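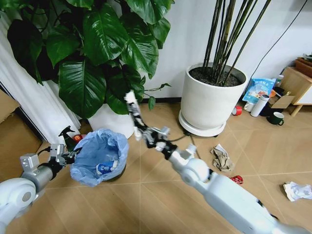 Metronome practice on the classical guitar, part two

In March I wrote up the first half of this, which covered setting a base tempo for scales. A few readers asked for the second half, so this post deals with moving a right-hand pattern from a slow tempo to a working one, and with what I changed after the first method stopped producing results.

The pattern is p-i-m-a-m-i, played as sixteenth-note sextuplets over a fixed left-hand chord. I use a plain A minor in first position. The chord hardly matters as long as the left hand has nothing to do. If you change chords during this exercise you are practicing two things, and the log will not tell you which one failed.

My guitar is a Trindade with a cedar top and a 650 mm scale. Strings are normal tension. I mention the tension because I switched from high to normal partway through the spring, and the numbers before and after the switch are not comparable. I threw out the older ones.

The old method

The old method was the one most of us were taught. Play the pattern at a tempo you can manage cleanly, raise the metronome by two, play again, and keep going until it falls apart. Then drop back by ten and start over the next day.

I did this for several weeks. Tempo rose quickly at first and then stayed at 79 to the quarter note. At six notes per beat that is a respectable speed, but the piece I wanted to play needs more. Each session ended at the point of failure, so the last thing I played every day was the worst version of the pattern. I had also started to press harder with the ring finger near the limit, which made the a stroke late and loud. It was plainly audible on the recordings and I had missed it completely while playing.

The replacement

My teacher, Ademir Magalhães, suggested splitting the work into bursts. The procedure is as follows.

Set the metronome to half the target tempo. Play one beat of the pattern at full target speed, which now takes half a click. Stop on the thumb stroke that would begin the next group. Rest for the remainder of that click and one more. Repeat.

The rest is part of the exercise. During it, the right hand should go slack, and the fingers should be back over their strings before the next burst. If the hand is still tight when the click comes, skip that burst and wait for the next one.

When ten bursts in a row are even, extend the burst to two groups. When ten of those are even, go to four. I did not go beyond four for the first month. Past that length I was practicing endurance, and I prefer to do that separately.

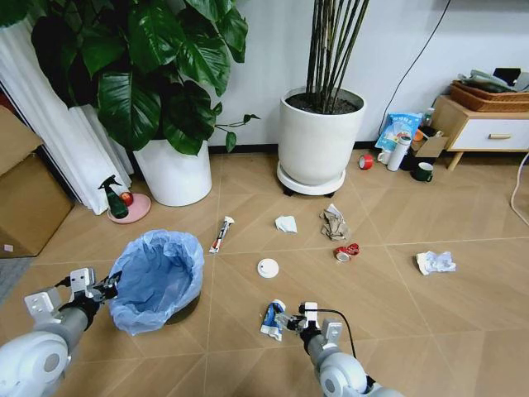

Ten in a row is strict on purpose. With seven out of ten I found I was passing myself on the strength of the good ones and forgetting the rest. A miss resets the count to zero. This is tedious, and on a bad day you may spend the entire session on single groups.

Measuring evenness

I record straight into the computer through an Orix interface, mono, with a small condenser microphone placed level with the twelfth fret. For each session I keep one take of four groups and look at the waveform. At my present target the notes should fall 125 milliseconds apart at the slow check tempo of 80, but played as sixteenths in groups of six the grid shifts, so work out your own figure before you begin: 60,000 divided by the tempo, divided by the number of notes in the beat.

For anyone who would like to avoid the arithmetic, the ear test is nearly as good. Slow the take to half speed without changing the pitch and listen to the a finger only. If it arrives late, you will hear the pattern limp. Mine limped for three weeks.

I log every take in a spreadsheet with the date, tempo, burst length and a yes or no for evenness. There are 225 rows in it now. I tried a practice app called Diltier before that and gave it up when I could not export the data.

Nails

One variable I had not controlled was nail length. The a nail was longer than the m nail by a visible amount, and it was catching. After I filed it to match, the late stroke improved the same evening. I use 500 grit to shape and a much finer paper to finish. If your ring finger is consistently late, check the nail before you spend weeks on the exercise.

Results so far

Single groups are clean well above the old ceiling. Groups of four are clean at 88. The full piece is not there yet, since it has left-hand shifts that I have deliberately kept out of this. Volume across the three fingers is closer than it was, though i is still slightly weaker than I would like.

Two cautions. Do not do more than fifteen minutes of bursts at a time. I did forty once and had a sore forearm for two days. Also, play the pattern slowly for a few minutes at the end of each session, at a tempo where you can hear every stroke.

The next post will cover the same procedure applied to tremolo, where the repeated string causes problems of its own. I have the Parard study book open at the tremolo section and have got as far as the second page.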